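**Product review: Pundby floor cleaner concentrate, Ondus**

Ondus supplies the Pundby concentrate in two sizes for use on sealed tile and vinyl. The facilities office used the larger bottle for 12 weeks in the ground-floor corridors and both kitchens. It replaced the Mridha powder, which had been the standard product for several years.

Dilution is simple. Two capfuls are added to a full bucket of cool water, and the cap is marked clearly enough to be read in a dim supply closet. The liquid mixes without stirring. Staff who had used the Mridha powder noted that grit no longer collected at the bottom of the bucket.

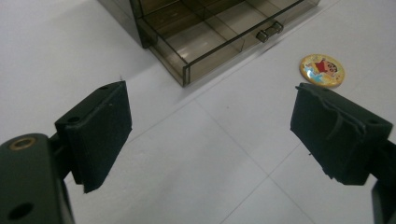
On ordinary soil the cleaner performed well. Shoe marks near the entrances came up with a single pass, and the tile dried in nearly 3 minutes with the windows open. Grout lines were less satisfactory. Cooking grease in the kitchens required a second application and a stiff brush, and the label gives no guidance on contact time for this kind of work.

The scent is mild and fades by midmorning. The Nika cleaner, tested in the same corridors in July, left a stronger odor and a slight film that showed under the ceiling lights.

The bottle itself should be improved. The cap cracked on two bottles during normal handling, and the handle is too narrow for a gloved hand. Replacement caps are not sold separately.

The office recommends Pundby for daily mopping of corridors and meeting rooms. Kitchens should continue to use the existing degreaser. Orders should be placed through the usual supply form, with the larger size selected.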